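Playtesters wanted for the first closed test of Petwood
Nulevar, April 18, 2018

Nulevar is a small independent game studio, and we are looking for 25 players who will test our first full-size game, Petwood, before it goes to Early Access. The test is done from your own home, on your own computer. It is paid, but please understand that it is not a full job and it will not become one automatically.

If you only want to know how to apply, please go to the end of the page. But we ask you to read the middle part also. In our last call many people wrote to us without reading it, and we had to answer the same questions many times.

About the game

Petwood is a building and exploring game for one to four players. You arrive in a large forest with a cart and a few tools, and you make a village there together with the animals you befriend. Each animal can learn one kind of work. A badger can dig a cellar, a heron can bring fish, and so on. The animals also have opinions about each other, and this is the part of the game which gives us the most trouble at the moment. Sometimes a village of nine animals is peaceful for many hours, and sometimes it falls apart on the first evening because two of them want the same sleeping place.

There is no combat with weapons. There are storms, floods and hunger, and you can lose a village completely.

The forest is made of blocks, and every world is generated new. One region, called Rellholm, we built by hand. It is a drowned town at the north side of the map, and the story part of the game happens mostly there. Rellholm will be included in this test, but only its upper streets. The lower streets are not ready.

What we need from testers

The test runs for nine weeks and begins in July. Each week you receive a new build on Monday, and you play it for at least four hours before Sunday night. You can divide these hours as you like. After you played, you fill in a form. The form has fixed questions, which take a few minutes, and one free part where you write what happened in your village.

We are more interested in the free part. Please write it in normal sentences. "The heron stopped bringing fish after I moved the well" is very useful for us. "AI bad" is not useful, even if it is true.

In addition, every second week there is one group session of two hours, where you play in multiplayer with three other testers and one of our developers listens on voice chat. You can choose between a session on Saturday morning and one on a weekday evening. If you cannot use voice chat for any reason, tell us in your application and we will put you in a group that uses text chat.

You will also be asked to keep your save files and send them when we ask. Please do not clean your save folder during the test!

Who can apply

You must be 18 or older on the first day of the test. You do not need experience in testing or in programming, and you do not need to be a good player. We want to have different kinds of people in the group. For this reason we reserve ten of the places for people who play less than three hours in a normal week. If you are such a person, please don't think that this page is not for you.

You need:

A computer with Windows 7 or newer, 8 GB of memory and a graphics card with 2 GB of its own memory. Laptops are fine.
An internet connection which can download a build of 9 GB each week.
A headset or a microphone, if you join a voice group.
English good enough to write a short report. It does not have to be perfect. Ours is also not perfect, as you can see.

Mac and Linux players we must unfortunately disappoint this time. A Linux version is planned, but it does not start on most of our own machines yet.

We especially would like to hear from players who are color-blind, who play with one hand, or who play with a controller only. The menus were changed a lot in the winter and we are not sure that they work well for everybody.

What you receive

Each tester who completes the nine weeks gets 500 dollars. The payment is made in two parts, one half after week four and the other half after the end. If you leave the test between these two dates, you keep the first part. If you leave before week four, we cannot pay, with the exception of illness or a family reason, where we will find a fair solution with you.

You also get a key for the finished game, a second key to give away, and your name in the credits if you wish it. You may use a nickname there. Nicknames which are rude will be replaced by your initials.

Taxes on the payment are your own responsibility. We can write you a simple confirmation for this purpose.

Confidentiality

You will sign a short agreement before you get the first build. It says that you do not stream, record or post anything from the test until we publish the game. You may tell people that you are a tester for Petwood. You may not tell them what is at the bottom of the lake.

The game sends us technical data while it runs — crashes, frame rate, and which menus you open. It does not look at other programs or files. When the test is over, we delete your contact data after two months, unless you ask us to keep it for a future test.

Forum helper, one place

Beside the testers we are looking for one person who takes care of the private test forum. This person reads all new threads, puts together reports that speak about the same bug, and writes us a summary each Thursday. It is nine hours of work per week for the whole time of the test, and it is paid by the hour under a separate contract. Experience as a moderator of a game forum or server is necessary for this one. Knowing our older game Tazi is helpful, because many of the testers will come from its community and they have their own words for things.
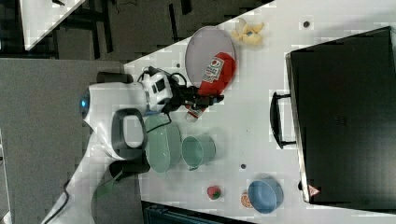
A robotic arm and a ketchup bottle on a plate.

How to apply

Use the form on our contact page and choose "Petwood test" as the subject. For the forum place, choose "Forum helper". Please do not apply through the Tazi server or by private message, as these get lost very easily.

In your application, write us:

Your age, country and time zone.
What computer you have. If you don't know it exactly, the name of the model is enough.
How many hours you play in a normal week, and the last two games you played.
If you prefer the voice group or the text group.
One short story, up to ten sentences, about something that went wrong for you in any game. It can be a bug or your own mistake.

The story is the most important part for us, and we read all of them. Please write it yourself and do not copy an old review. We don't need a CV for the tester places. For the forum place, please add a list of the communities where you were a moderator.

We answer every application, also when the answer is no. If you heard nothing from us by the end of May, please check your spam folder first and then write to us again. Testers from the Tazi beta can apply like all others, but they do not have priority.

Two people from one household may both apply if each has an own computer. In this case mention the other person in your application, so we can place you in different groups.

Applications close on the last day of May at midnight, Central European Time.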